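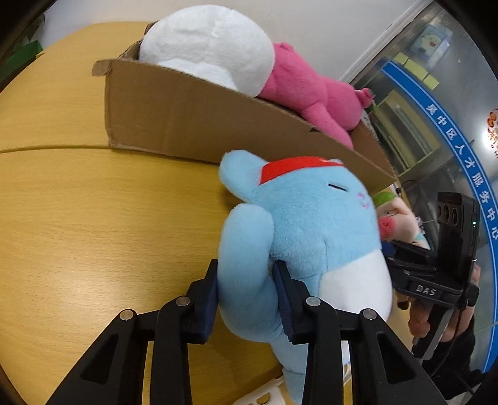 Chapter 5
Sorting, Boxing and Storing Soft Goods

Soft toys are among the easiest goods to pack and among the easiest to pack badly. They do not break when dropped, they weigh little, and they can be pressed into almost any space. For these reasons they are often left until last and pushed into whatever box is nearest. The results show up later, when the box is opened and the toys come out flattened, dusty or marked by the tape.

This chapter covers soft goods that are handled one piece at a time: plush toys, small cushions and stuffed figures. Bedding and clothing are treated in Chapter 6. The methods given here suit a shop stockroom, a toy library or a family closet. Only the amounts change.

Terms used in this chapter

Pile: the raised surface of a plush fabric. Long pile looks fluffy and mats easily. Short pile is smoother and shows stains sooner.
Fill: the material inside the toy, usually polyester fiber, sometimes with a bag of pellets in the base.
Recovery: the return of a toy to its shape after it has been squeezed.
Headroom: the space between the top of the goods and the closed flaps.

5.1 Looking at the goods before packing

Start with a clear table and an open box. Take up each toy by the body. The head, ears and tail are sewn on separately in many designs, and the seams there are the first to give way. A soft body bulges on both sides of the grip, and with good fill it recovers within a few seconds of being put down.

Check the stitched features next. Closed eyes and cheeks are often embroidered straight onto the face, and a loose thread can be trimmed with small scissors. Caps and hats need a closer look. Some are sewn down all the way around and others are held at two or three points only.

Color matters as well. A light blue animal with a bright red cap should not be packed damp, as the red dye may run into the blue. The same goes for a bright pink toy laid against a white one. If there is any doubt, put a sheet of plain tissue between them.

5.2 Case study: the Akico stockroom

Akico is a toy and gift shop in the town of Pranoden. It sells most of its plush in winter and sends the remaining stock to a rented storeroom on Koyama Street each June. In one year the shop moved around 3,000 soft toys this way. On their return, 1,162 were set aside for brushing or reshaping before they could go back on the shelf.

The staff found two causes. Large fluffy toys had been put at the bottom of the boxes, with smaller and firmer ones on top. Many boxes had also been filled above the rim and the flaps forced shut. The shop now places long, limp toys flat along the side wall, stands the round ones beside them, and leaves a hand's width of headroom.

As you read the sections that follow, keep the Akico boxes in mind. Section 5.3 deals with choosing a carton, and Section 5.4 with the order in which the toys go in.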